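**Communiqué de presse, juin**

# Grillel rachète les vêtements d'enfants de ses clients et les remet en vente

Grillel, marque de vêtements pour enfants, lance un service de reprise et de revente dans son réseau de magasins. Baptisé Lucero, il concerne les articles de la marque du 3 mois au 8 ans, quelle que soit leur année d'achat. Le service est ouvert dès ce mois de juin dans quatre magasins et sera étendu à l'ensemble des 32 points de vente avant la rentrée scolaire.

Le client dépose ses vêtements en caisse, propres et sans réparation préalable. Un conseiller vérifie les étiquettes et remet un bon d'achat valable un an, en magasin comme en ligne. Les articles refusés sont rendus sur place ou, avec l'accord du client, confiés à une filière de recyclage textile.

« Un pantalon en taille 18 mois est porté une saison, parfois moins. Nos clients nous demandaient depuis longtemps ce qu'ils pouvaient en faire », explique Cillian Fahy, directeur général de Grillel. « Nous avons préféré tenir le service nous-mêmes et fixer des prix simples, affichés à l'entrée du magasin. »

## Mailles et cotons pour commencer

La première phase porte sur les mailles, les pantalons à taille élastique, les pyjamas et les hauts en coton. Les manteaux et les chaussures seront acceptés dans un second temps. Les motifs saisonniers sont repris toute l'année et remis en rayon à la période correspondante. 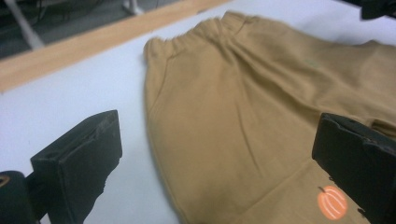
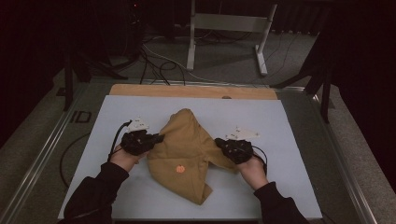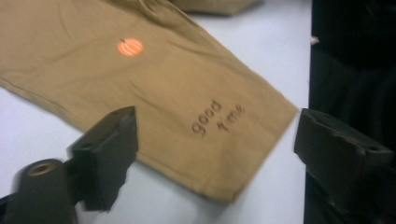

*Tissu couleur moutarde et petit motif orange.*

## Un atelier unique pour le tri et la remise en état

Les vêtements collectés sont acheminés chaque semaine par le transporteur Avgate vers l'atelier Zeta, qui assure le tri, le lavage, les petites reprises et l'étiquetage. Les élastiques détendus sont remplacés, les coutures ouvertes sont refaites. Les pièces tachées ou feutrées ne sont pas remises en vente.

Pendant la phase de test, menée au printemps, plus de 300 familles ont utilisé le service. L'atelier a traité 230 kilos de vêtements, dont une large majorité en tailles 6 à 24 mois.

« Le plus long est le contrôle des pressions et des bords-côtes », précise Manaia Dunstan, responsable de l'atelier. « Nous avons revu l'ordre des postes après le test et ajouté une seconde table de contrôle. »

## Prix et disponibilité

Les articles Lucero sont vendus à moitié prix du neuf, sur un portant séparé et signalé. Ils peuvent être échangés dans les mêmes conditions que le reste de la collection. Une rubrique dédiée ouvrira sur le site de la marque à l'automne.

La grille de reprise et la liste des magasins participants sont disponibles en caisse.

**Contact presse :** service communication de Grillel. Dossier complet et visuels sur demande.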